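Niven 夹爪与抓取数据说明

版本说明

本文件对应 Niven 夹爪的第二版手指,以及用它录制的桌面抓取数据。代码、模型文件和数据放在同一个仓库里,目录说明见后文。第一版手指的文件还留在 old 目录,不再维护,螺丝孔位和现在的不一样,请不要混着打。

项目背景

Niven 是在 Zoltside 共享工坊里做的一套小型桌面机械臂末端。起因很普通:原来的手指是平面的,夹硬盒子没问题,夹袋子、薄膜和软包装时经常滑。平面上贴过硅胶垫,能用一阵子,垫子边角翘起来以后就开始挂住东西,换垫子又要重新校零点。后来决定直接把齿形做进手指本体,不再贴任何东西。

机械部分由我负责,控制板的固件由 Manouchehr Ranjbar 写。固件单独放在 firmware 目录,许可证与本仓库其余部分相同。

目录结构

cad:手指、安装座、线夹的源文件和导出的 STL
firmware:控制板固件
host:电脑端的录制和回放脚本
data:抓取数据,按任务分文件夹
calib:零点和行程的校准记录
docs:接线表、物料表
old:第一版手指,仅存档

硬件

手指为两片,左右成对,内侧做成阶梯状的齿。两片合拢时齿要能错开,所以 STL 里分 finger_a 和 finger_b,不能把同一个文件打两份。打反了也装得上,但合到底的时候齿尖会顶齿尖,电机电流一直下不来,固件会报过流。

手指外侧有小圆孔,用来穿定位销。孔按打印件的收缩留了余量,如果你的机器打出来偏紧,用手捻钻头过一遍就行,不要用电钻,很容易把孔口撕白。

控制板用的是 Katance 的小板,电机驱动在板上。电源单独走一路,不要从电脑的 USB 取电,电机堵转时电压会掉,板子会重启,录到一半的文件就废了。

线材是目前最麻烦的部分。线从手指后方出来,要留出一段弯,张开到最大时不能绷紧,合拢时也不能夹进齿里。cad 目录里有一个线夹,装在安装座侧面。线夹没有装紧的时候,线会慢慢往前窜,每录完一组最好看一眼。

打印参数

层高和填充写在 cad/print_notes.txt 里。这里只说几条容易出错的:

手指要侧着放,让层纹沿手指的长度方向走。竖着打的手指从根部断过两次。
齿面不要加支撑。加了支撑以后拆下来会留毛刺,夹薄膜时会勾。
打完先不要打磨齿面。轻微的层纹对抓软东西有帮助,磨光以后反而滑。
换了不同牌子的线材,孔径要重新试。我们试过 Lonemex 的线材,孔比原来紧,其他尺寸没有改。

组装顺序

先装安装座,再装 finger_a,手动推到合拢位置,然后装 finger_b。两片都装上以后不要马上通电,用手慢慢开合几次,确认齿能错开,线没有被带进去。确认以后再上定位销,最后装线夹。

拧螺丝的时候力气不要太大。安装座里是热熔铜螺母,拧过头会把铜螺母拔出来,重新热熔一次之后就没有原来牢了。

校准

校准脚本是 host/calibrate.py。运行前把夹爪下面清出来,不要有东西在行程里。脚本会先慢速合拢,记下电流上升的位置,当作零点,再张开到最大,记下行程。结果写进 calib 目录,文件名里带手指的编号。 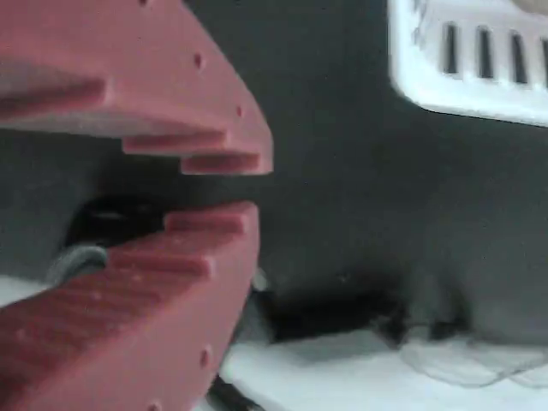
校准文件和手指是绑定的,换手指必须重新跑一次,哪怕是同一批打出来的也一样。我们有过一次偷懒,直接沿用旧零点,结果那一组数据里的开合值整体偏了一截,后来全部删掉重录。

如果脚本报“行程不足”,先检查线,再检查定位销。多数时候是线顶住了安装座。如果报“零点漂移”,把电源断开再接上,重跑一遍;连续出现就说明螺丝松了。

数据内容

data 目录下现在有 6 个任务,每个任务录了 50 条,全部是人手遥控完成的,没有自动策略生成的轨迹。任务名和简短说明如下:

bag_lift:从桌面提起一个软包装袋,放到旁边
film_pick:捏起一片塑料薄膜
tray_in:把小件放进托盘
tray_out:从托盘里取出小件
cloth_fold:捏住布的一角,对折
cable_move:把一段线从左边移到右边

每条数据是一个文件夹,里面有三样东西:腕部相机的视频、关节和夹爪的状态记录、一个文本文件写操作者和备注。状态记录是 CSV,第一行是列名,时间以毫秒计,从录制开始算起。夹爪开合用归一化的数值,0 是合拢,1 是张到最大,换算系数在对应的校准文件里。

备注写得长短不一。有人只写“正常”,有人会写哪一次抓空了、重新抓了一遍。我们没有统一整理,保留原样。

成功和失败

每条数据都有 result 字段,取值是 ok、retry 或 fail。ok 表示一次完成,retry 表示中途抓空后又完成,fail 表示没有完成。fail 的数据没有删。训练时要不要用由你自己决定,host/filter.py 可以按这个字段筛选。

result 由操作者在录完后当场填写,标准不算很严。比如 cloth_fold 里布角没对齐,有人填 ok,有人填 retry。如果你的用途对这个敏感,建议自己看一遍视频再标。

录制环境

所有数据都在工坊靠里的一张工作台上录的,灯光是顶灯加一盏台灯。台灯的位置没有固定,有时候别人借走了,那几条会偏暗。桌面上的杂物没有刻意清理,垫布、托盘、包装膜这些东西会出现在画面里,位置也会变。需要背景干净的数据,这一份不合适。

腕部相机的曝光是自动的。夹爪靠近浅色物体时画面会变暗一下,再恢复。后来试过锁定曝光,暗处的物体看不清,又改回自动。

使用方法

先安装 host/requirements.txt 里的依赖,然后:

查看一条数据:python host/view.py data/bag_lift/001
按结果筛选:python host/filter.py data/bag_lift ok
在真机上回放:python host/replay.py data/bag_lift/001

回放之前请确认夹爪已经校准,而且物体摆在差不多的位置。回放脚本只按记录的关节值走,没有视觉修正,也没有碰撞检测。第一次回放把速度参数降下来,手放在急停上。

电流超过 2000 毫安时固件会切断电机输出,这个值写在 firmware/config.h 里。可以改低,不建议改高,齿根在更大的力下会变形。

已知问题

film_pick 的成功率明显比其他任务低。薄膜贴在桌上时齿尖很难插进去,操作者通常要先推出一道褶再夹。
长时间连续录制后电机会发热,开合速度变慢。录完一组歇一会儿再继续。
视频和状态记录的时间戳来自不同的时钟,同一条数据里可能差几帧。view.py 里有手动对齐的选项,自动对齐还没写。
手指表面用久了会有刮痕和白点,不影响夹持,但如果你拿颜色做分割,前后录的数据会有差异。
Windows 下 replay.py 偶尔打不开串口,拔插一次可以恢复,原因没有查到。

待办

把线夹改成卡扣式,省掉那颗螺丝
写时间戳自动对齐
给 film_pick 试一版更薄的齿尖
补 docs 里缺的接线表第二页

第三版手指预计 9 月开始打样,届时孔位不变,旧的安装座可以继续用。

许可与反馈

机械文件和数据可以自由使用和修改,转发时请保留本说明。代码的许可证见仓库根目录的 LICENSE。

有问题请直接开 issue,写明手指版本、固件版本,并附上校准文件。星期一晚上我们一般都在工坊,想当面看实物可以那个时候来。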